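2 min read

# Condamley Fridge Notes

I put this README together so the Condamley folder makes sense to someone who wasn't here. It's all about one two-door refrigerator, the white surface beside it, and the fruit that goes in and out. Last updated January 27, 2019.

The folder holds 3670 stills in 8 subfolders. The fridge sits in the corner at Danby (long story, it used to be at Dradness and I still miss the light there!).

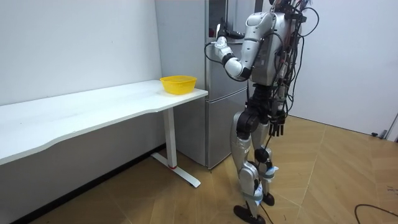

*The fridge corner at Danby, with the long white desk.*

## What's on the shelf

Mostly fruit. I log each piece by color and kind, so "dark red apple" is a real entry and "snack" isn't. The yellow basket gets its own column: empty, part full or full. It's the shallow one with the lattice rim and the little looped handle, and I'm weirdly fond of it.
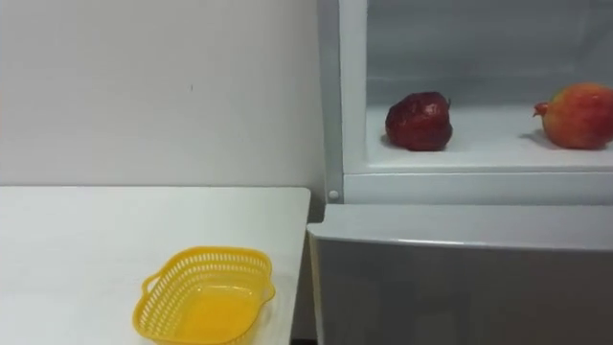 ## Empty compartments

Please don't throw these out! I labeled 77 stills `upper_open_empty`, and they're handy when you want just the bare white interior to compare against. The inside can look a bit hazy, so I leave frost as "unsure" unless it's really obvious.

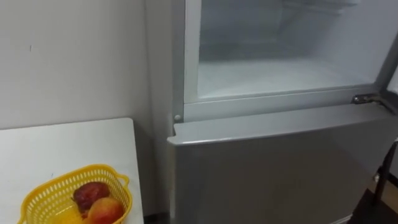
## Door labels

I use `open`, `closed` and `edge`. The last one means something is touching the side edge of the upper door, whichever way the door is headed. Look for the pale gasket line between the two sections if you're lost in all that gray.
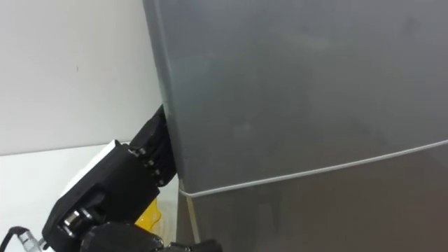 ## Known problems

- 2 subfolders still use the old Mac Giolla names. I'll rename them in August, probably.
- Gray, silver and white are all over the place in my color notes. Trust the door labels first.

We use cookies to improve your visit. Accept | Manage settings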